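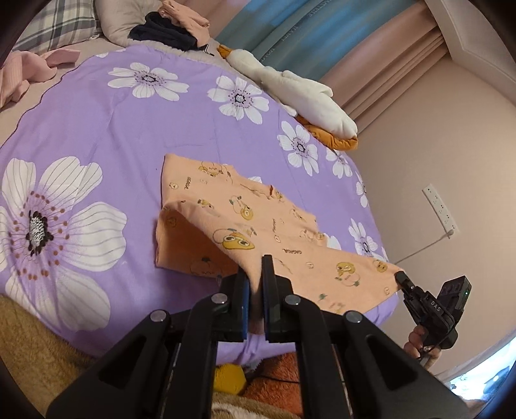
Progress report: good practice for hand-held gripper work in homes

Prepared for the Brukell fund by Chun-yin Lam, 13 August 2024

First of all, thank you again for your patience over the summer, and for the very kind note after our last report (it went up on the wall at Stelo, next to the kettle!). The house rules you asked for are now in their third draft, and I am much happier with them than I was with the second.

The clothes-folding chapter has taken up most of our time. Our old wording said that the bed must be cleared before any recording, and every household we spoke to found that a nuisance, so the new rule lets people leave their pillows, cushions and soft toys where they normally live. What we do ask is that the garment being handled is agreed with the household first, that cables are kept away from the hand doing the work, and that both jaws are fully open before the gripper goes near the cloth again.

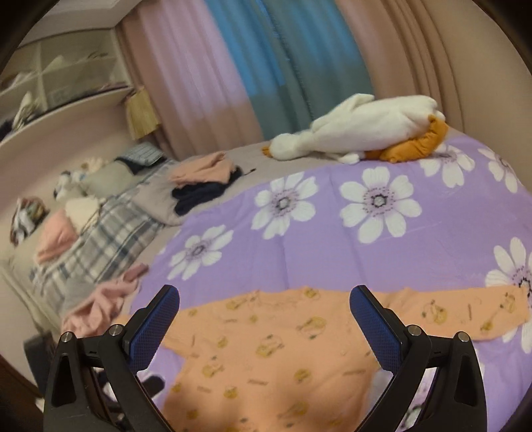 We have also settled the question of limits, which Jacobs raised with us in the spring. A session now stops at 60 minutes, with a proper break, and no household is asked for more than 300 folds in all. Fandov is checking the draft against 355 recordings made under the old rules, and I hope to send you their comments before the end of August, together with a plainer version of the consent form, which still runs to far too many pages.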